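The Rent on a Box of Stuff

I have been paying for a storage unit for 12 years. I would like to say I forgot about it, but a thing you pay for every month has a way of writing to you. The latest letter came last week and told me, in a cheerful font, that the price was going up again "to keep serving you better." I have been served by a padlock and a concrete floor. I don't know what better looks like.

The place is called Zondora, which sounds like a planet where everyone wears the same robe. It's out past the tire shop. When I moved into the apartment I signed up for 2 months, tops, just until I worked out where the sofa would go. The sofa would go nowhere. It did not fit up the stairs, or through the window, or past my downstairs neighbor's opinion of the whole effort.

So on Saturday I drove out there with my friend Duarte Frade, who owns a truck and has therefore never had a free weekend in his adult life. The idea was to empty the thing, hand back the key and be eating lunch by one o'clock. We brought 4 trash bags. I want you to picture the confidence of that.

The unit was full to the door. I'd remembered a sofa and a few boxes. What I had was a sofa, a floor lamp, a second floor lamp, a rowing machine, a bread maker still taped shut, and a wall of boxes labeled in my own handwriting with the word MISC. One of them said MISC (GOOD). I opened that one first, naturally. It held phone chargers for phones that no longer exist and a manual for the bread maker.

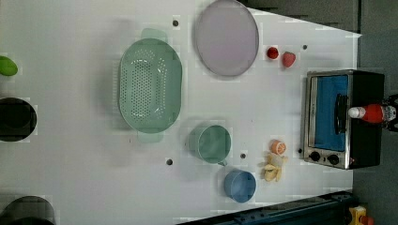

The trouble with sorting is that every object gets a lawyer. You pick up a fondue pot, fully ready to toss it, and a voice in your head stands up and asks the court to consider the possibility of guests. I have had guests. None has ever asked for fondue. Play kitchen things are the worst for this, and my sister's kids left me plenty of those. Set a mint-green colander and a couple of little cups out on a white table with a toy strawberry and a banana whose peel is splayed open, and try telling yourself it's junk. I can throw out a tax return without blinking, but half a pretend orange and I'm a wreck. The kids are in high school now. I texted my sister to ask if they wanted any of it and she wrote back "who is this," which I choose to read as a joke.

Duarte's method is to hold a thing up and say a number, that being what he thinks it would fetch at a yard sale. The lamps were five bucks each. The rowing machine, he said, I would have to pay someone to take. He was right, too, and the someone was Duarte.

Around two, with lunch long gone as a concept, the man from the office wandered over to watch. His name is Custódio Tavares and he's been at that desk longer than I've been a customer. I asked him how many people come to clear out their units and finish the same day. He gave this real thought and then asked if we wanted a water.

He also told me the sofa was a nice one. I'd been sitting on it for an hour by that point and I have to agree, it's a very nice sofa. I'd forgotten. It has that deep seat where your feet leave the ground a little. For a while the three of us just sat there in the doorway, looking at the parking lot, and I thought, well, I am paying for the room. It's the most use I've had out of it.

Then I went and did the math on the back of the letter, just on the new price – $735 for the rest of the year. You could buy a smaller sofa for that. You could buy one that bends.

We got the lamps out, and the bread maker, and all the MISC boxes except MISC (GOOD). The toys went in the back seat of my car and they are still there, and the colander slides across and hits the door whenever I turn left. The sofa's up for sale online. So far I've had one message, from someone asking if it would fit up a narrow staircase.

I've told Zondora I'll be out by October. They sent a very nice reply, and a coupon for a bigger unit.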